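Hand-Held Gripper Recording: Frequently Asked Questions

Applies to all stations running the Skoltier recording procedure. Questions not covered here go to Kamala Thomas (procedure) or Consolacion Manalo (hardware and spares).

Who needs to read this page?

Anyone who picks up a hand-held gripper to record demonstrations, and anyone who reviews the recordings afterward. Station leads at Celler and Tuhiwai should also read the hardware sections before signing off a new operator.

Is the procedure a safety standard?

No. It is an internal rule set for data quality and equipment care. Local safety rules still apply and take priority if the two conflict. A hand-held gripper has no powered arm behind it, so the requirements for guarding and stop circuits on the Jakano cell do not carry over. Pinch points at the finger linkage are treated as a hand hazard. Keep the free hand away from the linkage while the trigger is in use.

What has to be checked before the first recording of a shift?

Lens clean, both fingers moving through their full travel, no play at the linkage pivots, pad lining attached, storage space available. Enter the result in the station log even when everything passes. A blank line is treated as a missed check.

When does the pad lining have to be replaced?

Lining is graded A, B or C. Grade A has no visible damage. Grade B has scuffs or dust marks on the face but lies flat. Grade C has a tear, a raised flap or loose strands at any edge. The two pads are graded separately, and the gripper takes the lower of the two grades. 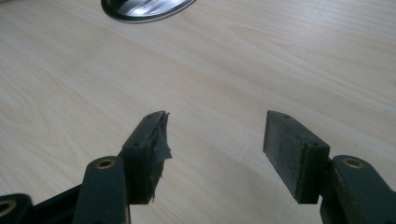
Left pad: grade C, torn lining with a projecting flap. Right pad: grade B, scuffed face.

A grade C gripper is not used for new recordings until the lining is replaced. Replace both sides together, including a side that would pass alone. Two pads with different wear grip differently, and the difference is hard to trace later in the data.

Can I trim a loose flap and keep going?

No. Trimming leaves a step in the contact surface. It also removes the evidence the reviewer needs to decide which earlier recordings are affected. Leave the flap as it is, take a still, and change the lining.

How often should the lining be inspected if nothing looks wrong?

Every 200 grasps, or at each change of task, whichever comes first. Scheduled replacement is at 738 grasps regardless of grade. The counter is on the station screen and is reset only by the person who fits the new lining.

What happens to recordings made with a grade C pad?

They are marked "pad wear" and held. The reviewer checks back to the last logged inspection. Recordings in which the pads touch the object are accepted or rejected one at a time. Approach-only segments, where the fingers are open and nothing is held, are normally accepted.

Does the work surface have to be clear?

Only the objects listed on the task card should be within reach of the gripper. Shiny objects are allowed if the card lists them. Reflected light on the tabletop is acceptable as long as the object edges can still be made out. If they cannot, adjust the lamp before recording - do not change the camera exposure.

Must both fingertips be in view?

Yes, for the whole recording, at every opening width. A fingertip that leaves the view at full opening means that the camera mount has shifted. Stop and report it.

How long can one operator record without a break?

Each block is limited to 300 grasps. After that, the operator changes task or hands over the gripper. The incoming operator repeats the pad inspection and initials the log.

Where are the spares?

Lining kits are in the drawer under each station. Pads and linkage parts are issued by Consolacion Manalo on request. Worn pads go back in the bag the new ones came in, with the gripper number written on it.

When will the procedure be revised?

The next revision is due in June. Station leads can send proposed changes to Kamala Thomas at any time, with the section title and the wording they want changed.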